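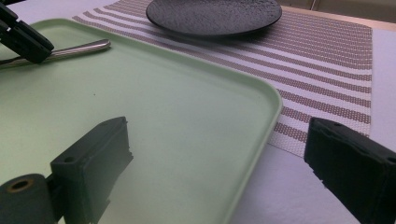
浅绿色托盘和一件金属餐具

军队与社会 第六讲讲义
兼职当兵：大学生部队与后备役里的人

先说两件杂事。上一讲的阅读笔记我批完了，放在系办公室门口的架子上，自己去翻。另外有人问这一讲的内容考不考，考的，期末的论述题里会有一道跟今天有关，具体怎么问我还没想好，你们也别来套我的话。

这份讲义是照着我讲课的顺序写的，口语比较多，有些地方课堂上展开得多，这里只留个骨头。缺课的同学光看这个大概能懂七八成，剩下的去找同学借笔记，或者答疑时间来找我。

一、从哪里接着讲

上一讲我们讲的是全职军人：住在营区，领一份薪水，家属跟着调动，整个生活都围着部队转。那一讲最后我留了个问题，说如果一个人平时是学生、是会计、是修空调的，每周抽一个晚上、每年抽一段假期去穿军装，那么我们前面那一套关于“军人身份”的说法还剩多少能用？

今天就讲这个。我自己对这个题目特别有兴趣（坦白讲，这门课当初就是因为它才开的），所以今天话会比较多，请多包涵。

先把几个词弄清楚。你们读文献会发现用词很乱，“后备役”“预备役”“志愿后备”“兼职军人”“大学生部队”混着用，各国制度也不一样，翻译过来更是一锅粥。这门课里我统一这样用：

后备役：指已经受过基本训练、平时有别的本职、需要时可以被征召的人。里面又有两种，一种是从正规部队退下来的，一种是从来没当过全职军人、直接进后备部队的。这两种人差别很大，后面会讲。

大学生部队：指挂在大学或者一片地区的几所大学下面、成员是在校生的单位。有的国家里成员算后备役的一类，有的国家里只算训练性质的组织，毕业以后没有任何服役义务。

兼职军人：我把它当总称用，凡是一边有自己的本职（读书也算本职），一边按固定节奏穿军装的，都放进来。

写作业的时候，请在第一段就交代你说的是哪一种。每年都有人写到一半才发现自己前面讲的是退役转后备的老兵，后面讲的是大二学生，结论当然合不上。

二、老框架，以及它卡在哪里

前几讲的老框架，你们应该还记得：制度型和职业型。制度型的意思是，人把从军当作一种召唤，认同的是整个机构，报酬里有很大一块是看不见的，比如荣誉、归属、同袍之间的情分。职业型的意思是，人把从军当作一份工作，比的是薪水、工时、跳槽以后值多少钱。

这个框架拿来讲全职军人已经被批评了很多年，拿来讲兼职军人就更别扭了。别扭在哪里？我讲三个地方，这三处在小组讨论里都会用到。

头一个是钱。兼职军人的那份津贴对学生来说不算小数目，对有正经工作的人来说就很一般。同一份钱，在大二学生那里可能是房租的一部分，在会计那里可能还抵不上他请假的损失。你要是看到一份问卷说“报酬在动机里排得很靠后”，先别急着下结论说大家都是制度型，去看看填问卷的人平时靠什么过日子。

再一个是时间。全职军人的时间是整块给出去的，兼职军人的时间是一小块一小块抠出来的，从学业里抠，从家里抠，从睡觉里抠。制度型和职业型都假定你有一个主要的地方待着，兼职军人恰恰没有。他们一直在来回走。

还有一个是退出。全职军人想走，得等合同、办手续、找房子，是件大事。兼职军人想走，很多时候就是不来了。先是一次没来，然后连着几次没来，然后有人打电话，然后电话也不接。所以研究兼职军人，“留下来”这件事比“加入”更值得看。加入的门槛看得见，留下来的门槛是一点一点堆出来的，平时看不见。

有一个替代的说法，把兼职军人比作来回跨境的移民：两边都有身份，两边都有语言，两边都有人觉得你不完全是自己人。正规部队的人觉得你是周末来玩的，同学和同事觉得你是那个穿军装的怪人。我觉得这个比喻好用，因为它提醒我们去看“过境”那一刻：换衣服、坐车、换一套说话方式。但它也有毛病，移民往往是要在那边过日子的，而很多学生成员从头到尾就没打算在那边长住。

还有人用“贪心的机构”来讲。军队贪心，要你的时间、忠诚、身体；家庭也贪心。兼职军人夹在中间，再加上一个学校或者雇主，三家都伸手。这个说法解释冲突很好使，解释快乐就不太行。而兼职军人里确实有很多人是乐在其中的，我访谈过的人里头，讲起野外拉练淋了一夜雨，眼睛都是亮的！理论要是只能解释人为什么难受，那就还缺一半。

三、案例：Weerasinghe项目

好，讲到这里该上材料了。今天用的案例是Weerasinghe项目，主持人是Shiuli Herath，问卷部分归Sinan Yazıcı，访谈部分归Anoma Chowdhury。我自己在项目后期帮忙读过一部分访谈稿，所以我讲它会带点感情，你们听的时候自己打个折扣。

项目看的是2支大学生部队，一支在Havham，一支在Drurkham，两支部队每年夏天都去Girness的同一个营地训练。收回来的问卷是326份，深度访谈做了15个人。

设计上有几个地方请记下来，考试不会问数字，会问设计。

为什么挑这两支？Havham那支挂在一所老大学下面，成员基本都住在校区附近，走路就能到训练的地方。Drurkham那支是几所学校合用的，成员分散得很，有的人要换车。两边的训练大纲一样，教官来自同一个系统，津贴一样，夏天去的地方也一样。这样一来，如果两边在留任上有差别，就可以先往“日常距离”和“同伴密度”上想。注意我说的是“先往这上面想”，没说就是这个原因。两所大学招的学生本来就不一样，家庭背景不一样，专业也不一样，这些都没有被控制住，报告里自己也承认了。

问卷是在训练晚上发的。你们马上就应该皱眉头了吧？在训练晚上发问卷，填的人就是那天晚上来了的人。已经不来的人、正在犹豫要不要再来的人，最不容易填到。而这个项目最关心的恰好是留任。这就是我们第二讲讲过的幸存者问题，搬到这里一点没变。Yazıcı的补救办法是给名册上长期缺席的人单独发信，回信的人很少，但回来的那几封写得很长，有一封还附了道歉。

访谈是另一回事。Chowdhury坚持访谈要在部队以外的地方做，食堂、宿舍楼下、公交站旁边的小店都行，反正不在训练楼里，对方也不穿制服。她的理由是，人在训练楼里会用训练楼里的话讲话。我读稿子的时候很信服这一点。同一个女生，在部队组织的座谈记录里说的是“锻炼领导力”，到了小店里，说的是“那里是我一个礼拜里唯一不用自己拿主意的地方”。这两句话不矛盾，她可能都是真心的，但你要是只有头一句，研究就废了一半。

四、他们发现了什么

动机这一块，报告列了很长的单子，我合并成几堆来讲。

有一堆跟军事几乎没关系：交朋友、户外、免费学滑雪和攀岩、有个固定去处。报告把它叫作“社团动机”。有军方背景的读者看到这一堆常常不高兴，觉得学生把部队当社团。我的看法是别急着不高兴。加入时的动机和留下来的动机可以是两回事，很多人是冲着登山来的，后来才慢慢对别的东西上了心。反过来也有，冲着使命感来的人，碰上整晚整晚地擦装备、等车、排队，走得最快。

有一堆跟前途有关：简历好看、试试看自己适不适合当全职军官、练一练面试里能讲的故事。这一堆在快毕业的学生里特别集中。很好理解，我就不展开了。

还有一堆跟家里有关。父母或者祖辈当过兵，从小听着那些故事长大。访谈里有个男生的说法我很喜欢，他说他加入是为了听得懂爷爷的笑话。这种动机在问卷上非常难抓，你给他一个选项叫“家庭传统”，他会勾，但勾完以后你什么也不知道。

然后是留任。两支部队的差别确实有，Havham那边留下来的比例高一些。报告的解释分两步。

先讲同伴密度。在Havham，成员平时上课、吃饭、住宿舍都会碰上彼此，你这周没来，第二天早饭就会有人问你。在Drurkham，你没来，大家下周才看见你没来，再下周才有人想起来问。缺席的代价在两边是不一样的。请注意这里的代价没有任何纪律的成分，全是人情。

再讲换装和路程。Drurkham的成员提到路程，抱怨的主要还不在时间长，在于要不要穿着制服坐车。穿着坐，会被人看、被人问，有时候被人说几句难听的。不穿，就得背个大包，到了再换，冬天尤其狼狈。有个受访者讲，她每次出门前都要站在镜子前面想一遍今天走哪条路、坐哪班车、外套要不要扣到顶。你们把这个跟前面“过境”的比喻放在一起看，就知道这个比喻为什么有用了：过境的成本是实实在在花在这种事情上的。

我读稿子时最大的收获是第三点，报告里只有短短一节，叫“低谷期”。几乎每个受访者都讲到有一段时间特别想走，而且时间点很像：第一个夏天从Girness回来以后，到新学年的训练重新上轨道之前。夏天那段太密了，天天跟同一帮人滚在泥里，回来以后突然安静下来，训练晚上又变成了坐在教室里看投影。落差一大，人就散了。有意思的是，两支部队的军士都知道有这么个低谷，各有各的土办法。Havham的做法是开学头一晚不上课，就吃饭，让大家把夏天的糗事讲一遍。Drurkham的做法是把暑期的照片贴满走廊。哪个更管用，项目没有数据，你们谁想拿这个做学期论文，来找我，我非常欢迎！

五、军士和教官，这门课老是忘记的人

讲大学生部队，大家眼睛都盯着学生，很少看带他们的人。可是这些单位里，常驻的往往就那么几个老军士加一两个军官，学生来来去去，他们一直在。

Gaëtan Gaillard写过一篇工作论文，专门讲这些常驻军士，阅读材料里有，不长，写得也好读。他的核心意思是，常驻军士在大学生部队里要做一种在正规连队里用不上的工作，他叫它“翻译”。学生不习惯被吼，也不习惯不问为什么就去做。军士呢，在连队里吼了半辈子。两边要相处，总得有人让步，而让步的多半是军士。他们学着解释，学着在命令后面加半句理由，学着记住谁的考试在哪一周。

文章里有一段讲一个军士怎么处理考试季。按规定缺训练要提前请假，可是学生一到考试季就集体失踪。这个军士干脆在考试季把训练晚上改成自愿来的体能加自习，楼开着，灯开着，暖气开着，来的人跑完步可以坐下看书。账面上出勤没有断，学生也没有觉得被逼。他跟Gaillard说，他管这个叫“把门开着”。

我拿这一段在课堂上问过好几届学生，这算不算放水？有的说算，纪律就是纪律。有的说不算，这是把单位的长远利益放在前头。我没有标准答案，但我请你们注意，这个问题在全职部队里不大会出现，因为那边的人没地方可去。兼职军人随时可以走，所以权力关系从一开始就不一样。带兵的人手里能用的牌少，就得在别的地方下功夫。你们以后谁去做管理，带志愿者也好，带兼职员工也好，会发现这一套很眼熟。

六、学校那一边

再讲讲学校。大学跟这些单位的关系一向有点微妙。有的学校把它们当作学生活动的一种，开学摆摊的时候给个位置，别的不管。有的学校给学分。有的学校里学生会年年为要不要让它们进场吵一架。

这里要分清楚三种反对意见，学生们吵架时常常混在一起。

一种反对的是军队本身，认为大学不应该替任何军队招人。

一种反对的是方式，认为可以来，但宣传材料不能只讲滑雪和攀岩，也要讲清楚义务、风险、怎么退出。

还有一种反对的是公平，说津贴和资源流向了一部分学生，别的社团没有这个待遇。

三种意见的论据完全不同，回应的办法也不同。去年课堂辩论的时候，有一组准备得非常认真，可惜从头到尾在用回应第三种的办法去回应第一种，对方当然不买账。今年请辩论的两组开场时先讲明自己站在哪一种上。

关于宣传材料那一条我多说两句，因为这是你们可以马上动手做的题目。找几份招新材料来，数码的纸质的都行，看看里面出现的动词。“体验”“挑战”“成长”这些是一类，“服从”“服役”“受训”是另一类。再看图片里的人在做什么、有没有武器、有没有在笑。你会看到一种很稳定的语法。上一届的Mizanur Uddin做过这个，写得很漂亮，他发现同一个单位给新生看的材料和给家长看的材料几乎像两个组织。他的作业经他同意放在课程网页上了，可以参考结构，请不要照抄分类表，我认得出来。

七、雇主和家里人

这一节课堂上时间不够，我多半只能讲个大概，讲义里稍微写细一点。

学生毕业以后，如果转到普通后备部队，局面就变了。学校那边本来是很有弹性的，缺一堂课补一补就过去了；雇主那边就要请假，要写申请，要看经理脸色。很多国家有法律保护后备人员，不准因为服役开除人。法律管得住开除，管不住别的：排班的时候总把你排在最不方便的日子，升职的时候说你“精力有点分散”。这些都没有书面记录，受访者讲起来也都是用“我感觉”开头。

研究上怎么处理这种“我感觉”？我的建议是老老实实把它当作感觉来处理。你没有证据说雇主歧视，但你有很好的证据说受访者觉得自己要为这件事付代价，而且他会因此调整行为，比如不在公司里提自己是后备役，比如把年假全部用在训练上。后一件事你是可以验证的。

家里人这边，文献里最常见的是配偶的研究。学生成员大多没有配偶，但有父母、有室友、有男女朋友。室友这个角色我觉得被严重低估了。谁半夜看见你满身是泥地回来，谁帮你晾睡袋，谁在你定了凌晨的闹钟以后骂骂咧咧地翻身？都是室友。Herath的报告里有一条脚注，说好几个受访者的室友后来也加入了，也有好几个受访者搬出去跟同单位的人合住了。这条脚注后来没人跟进，很可惜。合住以后，同伴密度就从训练楼延伸到了厨房，前面讲的那套机制会不会更强？还是说反而会腻？不知道。

八、几个常见的误读

批了这么些年作业，有几个坑年年有人掉。我列在这里，你们交稿前自己对一遍。

把相关写成因果。Havham留任高，Havham住得近，所以住得近导致留任高。请回到第三节看我怎么说的。

把受访者的话当成事实。他说军士偏心，你就写“军士偏心”。应该写成受访者认为军士偏心，再去看别的材料里有没有能对上的东西。

把制度型和职业型当成给人贴的标签。这两个是分析用的极端，现实里的人在中间，而且会移动，周一和周末都可能不一样。

引用的时候把Chowdhury的访谈说成是Yazıcı的问卷结果。两个人合作，但方法完全是两套，他们自己也很在意这个区别。

最后一个有点小气但是我要讲：请不要在作业里写“众所周知，后备役自古以来就……”。你要讲历史就给出处，没有出处就别讲。

九、小组讨论题

每组挑一题，下一讲开头用几分钟讲给大家听，不用做幻灯片。

甲组选题：假设你是Drurkham那支部队新来的常驻军士，预算不变，训练大纲不变，你会先改哪一件事来对付低谷期？说明你怎么知道它有没有起作用。

乙组选题：问卷在训练晚上发放，请设计一个成本差不多的替代方案，并且老实讲出你的方案自己的毛病。

丙组选题：“过境”这个比喻能不能用在别的兼职群体上？比如值夜班的医学生、业余消防员、周末在教堂弹琴的人。能用到什么程度，在哪里用不下去？

丁组选题：考试季“把门开着”的做法，站在正规部队派来的视察军官的角度，写一段批评；再站在那个军士的角度，写一段答复。两段都要写得让人服气。

去年选丁组的人最多，因为看起来好写。其实不好写，批评那一段大家都写得像漫画里的坏蛋。请给视察军官一点尊重，他也有他的道理：单位的训练标准是要跟别的单位对得上的，今天这里开个口子，明天那里开个口子，到了夏天营地里大家水平参差不齐，是会出安全问题的。

十、阅读和提交

必读：Herath报告的导论和“低谷期”那一节；Gaillard的工作论文全文。

选读：Chowdhury的访谈附录，里面有完整的访谈提纲，打算做质性研究的同学务必看一眼，尤其是她怎么问第一个问题的。她开场从来不问“你为什么加入”，她问“你上一次去是什么时候，路上怎么走的”。你们想想为什么。

Yazıcı的技术说明也放上去了，主要讲缺席名册怎么处理，对统计没兴趣的可以跳过。

阅读笔记照旧，篇幅不超过2页，写你不同意的地方，别给我写摘要，摘要我自己会看。六月交学期论文的同学，请在那之前把题目和材料来源先给我看一次，口头说也行，邮件也行。要做访谈的，一定先走伦理审查，哪怕你访谈的是自己室友。

下一讲讲退伍以后的事：怎么把军装里学到的东西翻译成招聘启事看得懂的话，以及翻译的时候丢了什么。请带一份你自己的简历来，课上要用，写得乱也没关系。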